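Shelf-life storage notes, September 15, 2026

The cold room at Skerden moved to the 14-day rotation in August. Cut produce is now logged at intake and again at dispatch. Lots held past the limit go to compost – no extensions. Open trays are washed before reuse and stored without lids.
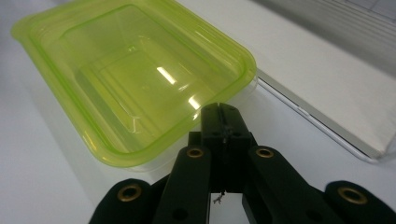
Labeling

Labels go on the short side, printed side out. Hanar stock keeps its three-digit lot code; lot 409 was entered twice and has been corrected by Chiyo Takeda. Onishi deliveries are capped at 700 units per run. Wire baskets are for whole produce, plastic containers for cut.
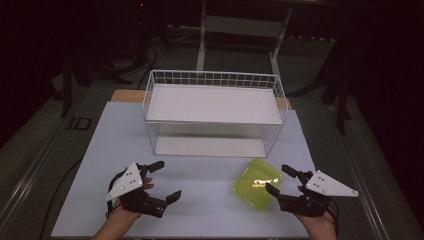
White wire basket and yellow-green container.

Send changes to the rotation table to Nelu Sima.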